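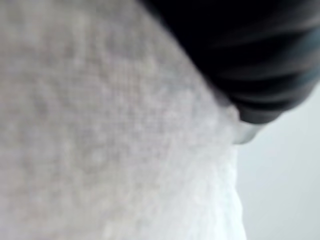
Textile Reuse Project: Interim Report for Period 2

10 Apr 2020
By Leopold Mayrhofer

Reading time: 2 minutes

1. Scope

The report covers work on white and off-white household textiles under the Premell grant. Dark textiles and garments are outside the current award and are reported separately by the Clakance site.

2. Work completed

Intake for the period was 728 pieces. Each piece was weighed, checked for fiber content where a label was present, and assigned to one of two streams: direct reuse or fiber recovery. Pieces with a looped or open weave were routed to a separate shelf within the reuse stream, as they hold more lint and need a longer cycle. The weave check is done by touch and by eye before washing.

Of the intake, 128 pieces were moved to fiber recovery. The main causes were thinning at the fold lines, pulled loops and gray discoloration that remained after a second wash. Discoloration was graded against the Dredora reference cards. The cards have five steps. Steps one to three are accepted for reuse, and steps four and five are not.

3. Sorting room

The sorting room floor is now carpeted throughout in gray. The earlier hard floor left grit on any piece that was dropped, and those pieces had to be rewashed. The carpet is vacuumed at the end of each shift. Static has been noted on dry afternoons and affects the lighter synthetics more than the cotton. Christos Manolakis has requested a quote from Kourkoulas for a humidifier. The cost would fall within the existing equipment line.

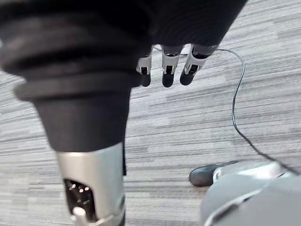
Does a piece that touches the floor still have to be rewashed?

Only if lint or a mark is found on it. It is shaken out, inspected on both sides and returned to its stack if clean.

4. Variances

Folding is behind plan. The fold standard was revised during the period, and finished stacks had to be opened and refolded to the new width. Labor hours for folding exceeded the estimate, while hours for intake were under. No transfer between budget lines is requested.

The scale was recalibrated once. Weights recorded before recalibration have been corrected in the log and the original entries kept.

5. Next period

Refolding is scheduled to finish in May. Grading of the remaining looped-weave pieces will follow. A revised grading sheet, with a separate column for pulled loops, will be sent with the next report.

Related items
Fold Standard, Revision 2
Premell Grant: Reporting Schedule
Grading Discoloration in White Cotton
Clakance Site: Dark Textiles Intake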